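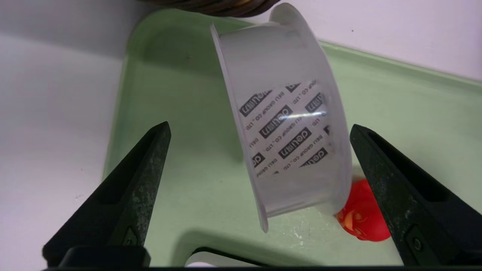
Voyle bench-mount tape dispenser, model 6

The Voyle 6 is a weighted dispenser for packing tape and paper tape, intended for fixed dispatch benches and parcel counters. It is supplied with one hub, one blade and two bench screws. Tape is not included.

Construction
The base is powder-coated steel over a cast ballast block, with a non-slip rubber foot. Colour is grey only. The ballast can be removed where the unit is to be screwed down, which Adness recommends for benches with a sloped or polished surface.

Hub and core fit
The hub expands by turning the centre knob clockwise. It grips plastic and cardboard cores from the inside wall and does not bear on the rim, so flanged cores can be fitted without trimming. Seat the core fully before tightening. A core that sits proud of the backplate will track to one side and the tape edge will fray at the blade.

Brake
Drag is set by a friction washer behind the hub. There are eight positions. Position 2 suits most acrylic tapes. Rubber-adhesive tapes unwind harder and generally need less brake, particularly in unheated sheds in winter.

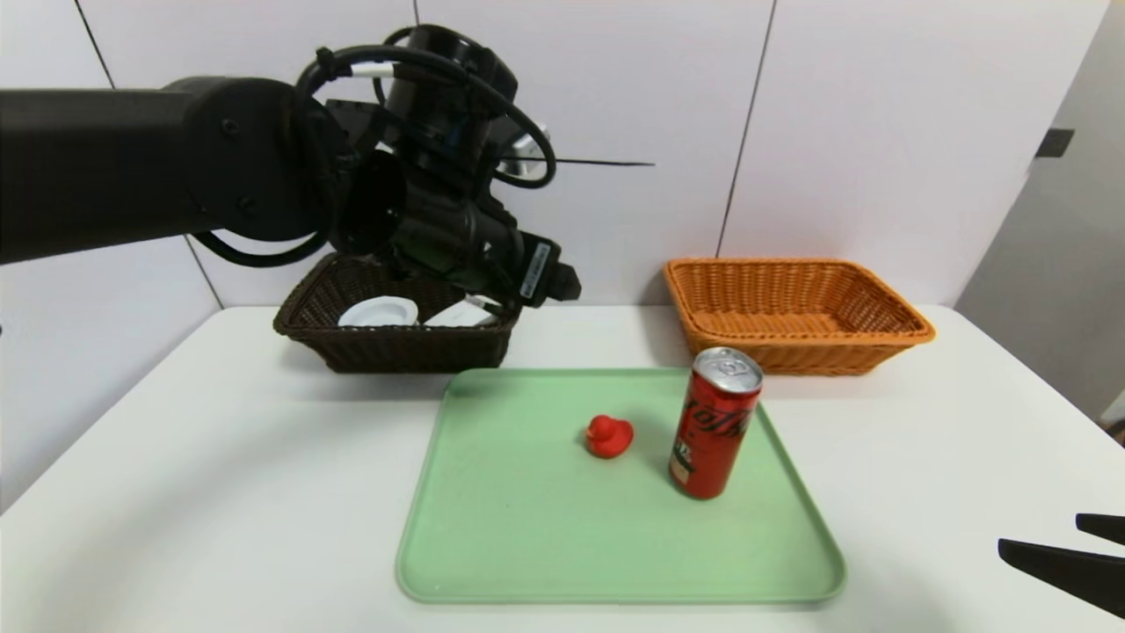
The washer is a wear part. Replace it when position 8 no longer holds the roll against a light pull. Washers are sold in bags of six.

Blade
Serrated stainless steel, held by two cap screws. The hinged guard must be in place whenever the dispenser is on a public counter. Adhesive build-up can be removed with eucalyptus oil or a citrus solvent — avoid acetone, as it lifts the powder coat.

Ordering
Dispenser, grey: V6-1000
Replacement blade: V6-B
Friction washers, bag: V6-W
Bench screws, pair: V6-S

The earlier Comex hub does not fit this model. Customers with Comex units should order the adaptor plate through Stuart Whiteley at the parts desk, quoting the number stamped under the base.

Prices exclude GST and freight. Price list effective September 1, 2021. Trade accounts are invoiced at the end of the month.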